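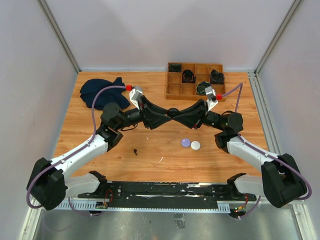 Kivis Work Stool, Five Months In

I bought the Kivis in January, after my back and I had stopped speaking. My old chair was a dining chair with ambitions. The Kivis is a backless stool on a gas lift, with a seat that tilts forward a little and a foot ring that I have yet to find with my feet on the first try. It cost me 152 dollars, delivered, in a carton that my neighbor Grigoris Michailidis signed for and then described to me as "heavier than it needs to be."

Putting it together

Fifteen minutes, if you read the sheet. I took 41, having put the cover on upside down and then defended the decision. The one tool in the box is a hex key made of something softer than the bolts. Use your own.

Sitting on it

The first week is unpleasant. The tilt wants you upright, and upright turns out to be a job. By the second week I had stopped noticing, and by the third I was correcting other people's posture at dinner, for which Evanthia Michailidis has not forgiven me. The foam is firm and has stayed firm. I do four or five hours a day on it, mostly at a bench, sometimes at the kitchen counter with the lift all the way up.

It rolls well on hard floors – a bit too well. Reach for anything heavy and you travel toward it while it stays put. The locking casters are an extra and I'd call them part of the price.

What I don't like

The height lever is short and sits right under the front edge, where my thigh can find it. I have dropped three inches in the middle of a phone call and carried on as if I'd meant to. The fabric, sold as "stone," collects every thread in the building. And the foot ring slips down the post unless you tighten it every couple of weeks, always on a day when you're wearing good shoes.

I wrote to Kivis about the ring. A very polite person named Fotini Gavalas sent me a rubber washer and a note saying it should help. It helped until April.

Compared with the Erkon

Leena Juntunen let me borrow her Erkon for a weekend. It costs 200 dollars more, has a proper lever, and makes no noise at all when it goes down. It also has a seat shaped for somebody else. If your shop carries both, sit on each for longer than is socially comfortable.

Would I buy it again? Yes, with the casters, in black.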